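Chá de quarto de hotel

O hotel não tem copa, não tem bar e o café da manhã só abre às 9. Quem acorda às seis, como eu, fica por conta da própria sorte e da chaleira. No meu quarto, o 217, a sorte é pequena, mas a chaleira é boa: inox espelhado, tampa preta que abre por inteiro e um fio comprido que atravessa a mesa com mais folga do que eu tenho na poltrona do avião.

Encher a chaleira

A torneira do banheiro é baixa demais e a chaleira não cabe embaixo dela. Tentei na diagonal, tentei de lado, molhei a manga. Sobrou a água de garrafa, que é o jeito mais caro de fazer um chá barato. Deita-se a garrafa devagar, deixa-se cair um fio fino e espera-se. Com pressa, a água bate no fundo e volta – aprendi isso na segunda-feira, de camisa limpa.
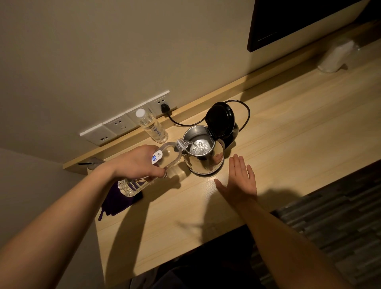 As tomadas

Quem projetou esta mesa gostava muito de tomadas. Há uma fileira de placas brancas na parede, rente ao tampo, e a chaleira ficou com a da direita. Cama boa o hotel não tem, mas eletricidade é com eles mesmos. O Leandro Cantero, que dormiu no quarto ao lado e não bebe nada antes do almoço, achou a fartura um exagero. O celular dele vivia descarregado.

Quanta água

Para duas xícaras, vou a olho. A marquinha gravada por dentro deve querer dizer alguma coisa, e eu sigo sem consultá-la. Deixo sempre uma segunda garrafa de pé, perto da parede, porque a primeira nunca dura a semana e a loja da esquina tem horários muito pessoais.

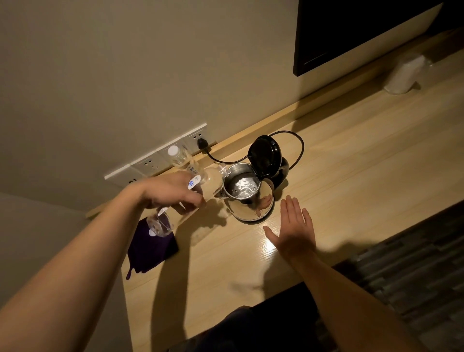 O chá

Levei saquinhos de casa, de camomila e de um preto meio velho que a Kalkidan Gebru me deu numa lata sem rótulo. O preto ganhou. Fica forte em dois minutos e amargo em três, e eu invariavelmente lembro dele aos cinco. Bebo assim mesmo, de pé, olhando o estacionamento.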